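Keep the Bracelets in a Shoebox Lid

My sister-in-law gave me a jewelry organizer two years ago. It was made by a company called Verden, it had 96 slots, and it sat on my dresser until I gave it to a neighbor's daughter, who keeps erasers in it. I have nothing against the thing itself. It was well made and the drawers slid the way drawers should. I just think most people who own cheap bracelets would be better off with a shallow cardboard box, and I want to argue for that.

Start with what most of us own. I write for people whose jewelry came from craft fairs, airport shops, cousins, and the bottom of other people's drawers. I'm talking about cord with a knot in it, beads on elastic, a thin bangle that came in a set and outlived the rest of the set. None of it is worth insuring. A good part of it can't be hung on a hook either, as a knotted cord bracelet has no clasp to speak of and a stretchy one shouldn't spend its life being pulled at by its own weight. The organizers are designed around rings, stud earrings and fine chains. Bracelets get whatever space is left over.

Then there is the question of seeing what you have. When I moved from Pascu Street to the apartment in Drenville, I found bracelets in three coat pockets, a mug, and a zippered pouch inside another zippered pouch. I had bought a second amber-colored one at some point, clearly under the impression I didn't own the first. Anything with a lid, a drawer or a flap is a place where small things go to be forgotten. A box with low sides and no top shows you everything in one look, and you can reach in with wet hair and one shoe on and come out with the one you wanted.

The box also makes sorting easy enough that you'll do it. I sort mine on the bed, in May and again when the heat comes on. You want a bed and not a table, because beads roll, and you want a smooth cover over the blankets so that a dropped bead doesn't vanish into the weave. A plastic tablecloth is fine. Put the box in the middle, tip everything out, and put back only what you'd wear this month.
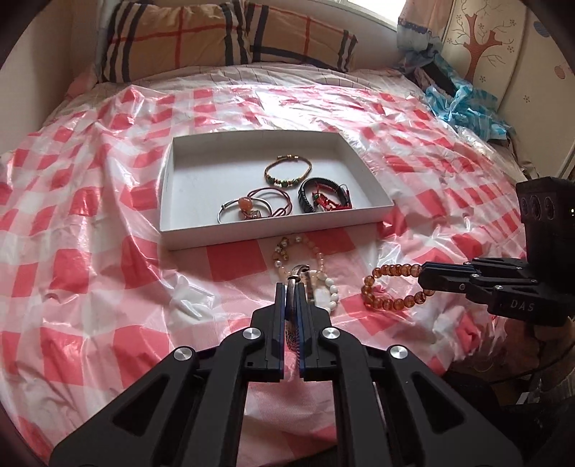
What doesn't go back in the box gets looked at properly. Check the elastic first. If it has gone slack or you can see white threads between the beads, restring it now or admit that you won't. Check the knots on cord bracelets, and trim the loose ends if they bother you. Metal that has dulled can be wiped with a dry cloth, and I wouldn't do more than that to anything plated. Then decide. A bracelet that has failed two sorts in a row goes to somebody else.

Dwayne Okafor, who taught with me for a long time and disagrees with me about most household matters, thinks this is a recipe for tangles. His case is that things thrown together in a box will knot themselves, and that separate compartments exist for a reason. He's right about necklaces. A fine chain left loose with other fine chains is a lost afternoon, and I keep my two on a nail. But bracelets are short, most of them are closed loops, and they hold their shape. The worst I've had is a cord caught around a bangle, and it took a few seconds to undo.

He also says a cardboard box looks poor. I've thought about this one more than it deserves. The Zestumico catalog that comes to my building has a walnut bracelet tray for 169 dollars, and I'll grant that it's a handsome object. But it's a box with low sides and no lid. Take away the walnut and it does exactly what my shoebox lid does, and if somebody spills coffee on my shoebox lid I get another one.

The objection I take more seriously is dust. An open box collects it, and textured or braided pieces hold on to it. My answer is that a bracelet you wear doesn't sit long enough to get dusty. If one has a gray film on it, that tells you something about whether you need it. People with cats may feel differently, and I'd let them use a lid.

My mother kept hers in the bottom half of a chocolate box, on the left side of the dresser, and she could find any of them in the dark. When she died my brother Hernán Cusi and I divided them up on her bed in less than an hour, which I've since learned is a very short time for two siblings and any amount of jewelry. The chocolate box came to me. It finally gave out at the corners last winter, and I replaced it with the lid from a pair of boots.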